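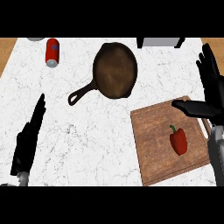
# Lukaston Touchline Reports

7 min read

A collection of football match reports from the lower divisions, with hand-made labels for the sentences that talk about referees. The texts are in English. The project is kept by Szu-yu Cheng, and the current version was prepared on 2 Nov 2024.

## What is inside

The collection has 3279 match reports. All of them were written for small club websites and for the Lukaston weekly sports sheet, which stopped printing but allowed me to use its archive. The reports cover 18 clubs. Most are short, four to eight paragraphs, and they were written on the same evening as the match, so there are many typing errors. I did not correct them.

Every report was split into sentences, and each sentence which speaks about the referee or an assistant referee received one or more labels. Sentences without any official in them have the label `none`.

I started this work because I wanted to know how a losing club and a winning club write about the same penalty. For this question you need both reports of the same match. In the collection there are 222 matches where both sides are present. They are marked with `paired: true`, and for me they are the most interesting part.

## Files

- `reports.jsonl` has one report per line, with the metadata
- `sentences.csv` has one sentence per line, with the labels
- `pairs.csv` connects the two reports of the same match
- `guide.md` is the full labeling guide with difficult cases
- `changes.txt` is the list of changes between versions

All files are in UTF-8. In `sentences.csv` the separator is a semicolon, as the reports use very many commas. Please set this in your program before you open the file, otherwise the columns will move.

## Fields in reports.jsonl

**report_id**: a short code, for example `wat-0050`. The first three letters are the club whose site published the report. The number has no meaning for the date.

**club**: the club that published the report.

**opponent**: the other club, spelled in one standard way. In the original texts Watolon Rovers is written in five different ways, and I left these in the text itself.

**season**: the season in the form `S1`, `S2` and so on. The table that connects these codes with years is in `guide.md`.

**home**: true or false, from the view of the publishing club.

**goals_for** and **goals_against**: the final score after normal time. If the match went to extra time, there is an additional field `extra_time` with the later score.

**paired**: true if the report of the other club is also in the collection.

**text**: the full report, including the title when there was one.

## Labels

`complaint` is used when the writer says that a decision was wrong or unfair. It is also used when the writer quotes the manager or a player saying so.

`praise` is used when the writer says that the official did well. "The referee had a quiet afternoon and that suited everybody" is praise in our guide, although two of the labelers disagreed with me for a long time.

`neutral` is used for plain facts, such as a yellow card in the second half or a free kick given on the left side.

`luck` is for sentences where the decision is described as good or bad fortune, with no clear blame. "The handball shout was waved away and we breathed again" belongs here.

`irony` is an extra label and never stands alone. Football writers like irony very much and it is hard to mark. If you train a model on this label, please expect weak results.

A sentence can have more than one label, separated by the `+` sign. The combination `neutral+complaint` is not allowed. When a sentence has a fact and also a protest, it is `complaint`.

## How the labels were made

Four people worked on the labels. Every sentence was read by two of them, and in case of disagreement I made the final decision. Before the real work we all labeled the same 50 reports and talked about the differences, which took much longer than I had planned. The guide was changed after that round, and those reports were labeled again from the beginning with the new rules.

The labelers did not see the name of the publishing club. In practice they could often guess it, for example when the report says "our lads" in the first line and names the goalkeeper by his nickname. I do not know a good way to remove this without damaging the text.

The most difficult question was offside. When a report says "the flag went up late", is this a complaint about the assistant or only a description of time? We decided for `neutral`, except if there is another word which shows anger. The list of such words is in section C of the guide.

## Cleaning

I removed advertising from local shops, the raffle results, and the list of sponsors at the end of the Kodmont Athletic reports. Line-ups were removed also. They may come back in a later version as a separate file.

Names of referees were replaced with `REF`, and names of assistants with `AR1` and `AR2`. The officials at this level are mostly people with another job during the week, and some of the reports about them are not kind. Please do not try to find out who they are. If you see a name that I missed, write to me and I will correct it quickly.

Names of players and managers were kept, unless the person played in a youth team. Youth matches are not in the collection at all, with one exception that was removed in March after a parent wrote to me.

## Known problems

The clubs are not equally present. Zeng United has by far the most reports because one man wrote for them every week and never missed a match. His style is strong, and a model can easily learn him when it should learn the task. I recommend keeping all the Zeng reports either in the training part or in the test part, never in both.

Abandoned matches have a score, but it is the score at the moment when play was stopped. They should have the field `abandoned: true`. In the older seasons this field is sometimes missing.

Some reports describe two matches in one text, normally a cup match in midweek and the league match after it. I tried to cut them in two. Where this was not possible, only the league match is in the metadata, so the score does not fit with everything in the text.

The sentence splitting makes mistakes after "min." and after initials. I repaired many of them by hand in the paired reports, but the rest I left as it was.

There is no video and no official match record behind these labels. The collection can tell you what the writer said about a decision. If the decision was correct, we do not know.

## Suggested use

It was made for the study of language in sport: tone, blame, how quotes are used, how home and away reports are different. Two students used an earlier version for a course paper about the passive voice ("a penalty was awarded" against "he gave them a penalty"), and this worked well with the paired reports.

Please do not use it to rate referees. The names are removed, and also the texts come from people who wanted one side to win.

## Splits

There is a ready split in the column `part` of `sentences.csv`, with the values `train`, `dev` and `test`. Both reports of a pair are always in the same part. The split is by match and not by season, so a model can see the same players in training and in test. For a stricter test, use the last season alone.

## License and thanks

The labels and the guide are free to use for research and teaching, if you name the source. The texts belong to the clubs, which gave permission for non-commercial use. For anything commercial you must ask every club separately, and I cannot do this for you.

I thank the people who stood in the rain and wrote these reports, and the editor of the sports sheet, who carried the archive discs to my office by himself.

## How to report a mistake

Send the `report_id`, the sentence number and the label which you think is right. A short reason is helpful. I answer slowly during the exam weeks. Corrections that I accept go in the next version and are listed in `changes.txt` with your name, or without it if you prefer.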